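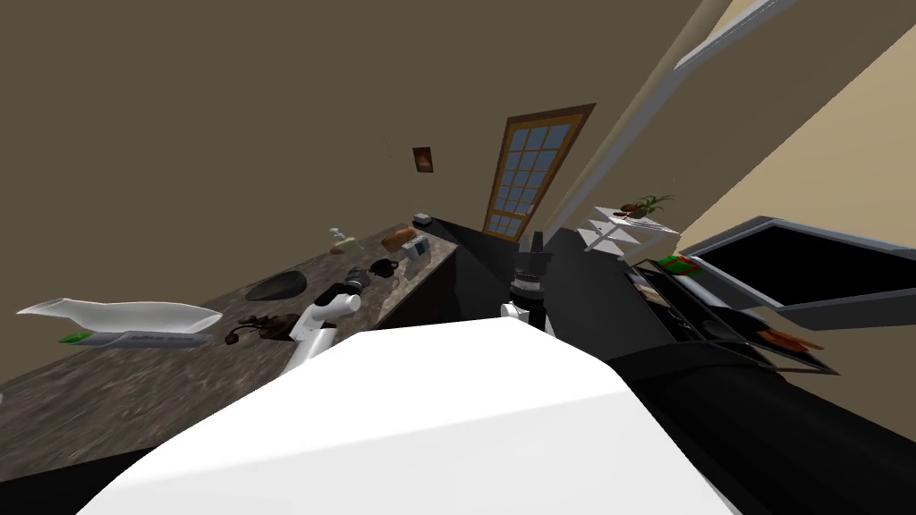 Kitchen season is well under way on the Votcombe project, and we are having a great time with it. Since April our little group has been collecting demonstrations for Silard, the learning system that we hope will one day put away a bag of groceries without being talked through it. Every demonstration is a person at the controls doing a small household job in simulation, start to finish, while the software saves what the robot senses and how the arms move. The kitchens come out of Lokix, our scene builder, and it has become wonderfully good at making a mess! One counter can have a loaf of bread at the far end, a black mug in the middle and a white tube with a green stripe up at the near corner, and all of that changes when you load the next kitchen. Cabinets, wall colors, doors, the big appliance standing open with things inside it: they get shuffled too.

We now have 1344 recorded demonstrations, and 1170 of them have passed review and gone into the training set. The rest are still on the server. Some are plain mistakes (an operator picked the wrong object, or let go too early and knocked something to the floor), but a fair number are recoveries, where the first grasp slipped and the person calmly went back and tried again. Lucinda Thibodeaux has been arguing for months that recoveries are the best thing we collect, and she has won most of us over. A system that has only ever watched perfect grasps has no idea what to do after a bad one. So we're adding a new tag, "second try," and going back through the leftovers to see which ones deserve it.

The task list has grown to 14. The newest ones are:

- move a mug from the counter to a shelf
- take one item out of an open appliance and set it down on the counter
- clear a space on the counter big enough for a tray
- bring a box from the far end of the counter to the near end

That third one is my favorite and also the one that causes the most discussion. What does "clear" mean? Loretta Ostrowski pushes everything back toward the wall with one long sweep of the arm. Lucinda picks up each item and gives it a proper new home, which takes forever and looks lovely on playback. We're keeping both. The instruction given to Silard is the same sentence in either case, and we'd like it to learn that there is more than one decent way to do a chore.

Two-arm work is the other big news. Up to now most operators have done nearly everything with whichever arm was closer and parked the other one out of the way, and you can see it in the data: long stretches where one arm doesn't move at all. It's an easy habit to fall into, especially with small objects. Starting with the next batch, 8 of the tasks will call for both arms at some point, either to steady something or to pass it across. Loretta has written a short warm-up for this and it's really fun. You hand a box back and forth between the grippers until it stops feeling like patting your head and rubbing your stomach.

A few notes for anyone recording this month:

**Look before you move.** Take a second or two at the start with the arms still. The reviewers use that pause to check that the kitchen loaded properly, and it gives the model a clean first view.

**Say what you did.** The text box at the end is still coming back blank on a lot of runs. One line is plenty. "Moved mug, bumped bread, put bread back" is a perfect entry.

**Update Virk.** The old version of the control app drops the last moments of a recording if you close the window too fast. The new one waits for the save to finish and shows a green check mark.

**Don't restart over a wobble.** If the task is still doable, keep going, please! See "second try" above.

We also have room for more operators. You don't need any robotics background, and several of our smoothest recordings came from people who had never touched the controls before their first practice session. Plan on one training session and then whatever hours suit you. Send Loretta a note by 31/10/2021 and she'll set you up with a login and a practice kitchen. Bathrooms are next on the Lokix list, so if you have strong feelings about where a towel should go, tell Lucinda before she finishes the first layout.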